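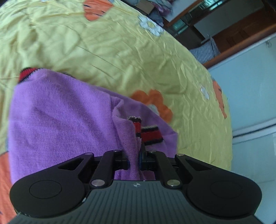

2.3 Planning gripper purchases

1. List the garments to be handled. Enter knits, such as a purple sweater-weight piece with striped trim, apart from flat linens.
2. Order one Tenura hand-held gripper per operator, plus one spare for every 7 in use.
3. Budget finger pads at 200 per quarter.

NOTE: Pads ship in packs of 100. Part packs are not sold.

CAUTION: Do not order Rureo fingers for this body. The pivot pins differ.

Print this page | E-mail this page
Contact: Lorraine Merrick, Arkell | © Arkell | Back to top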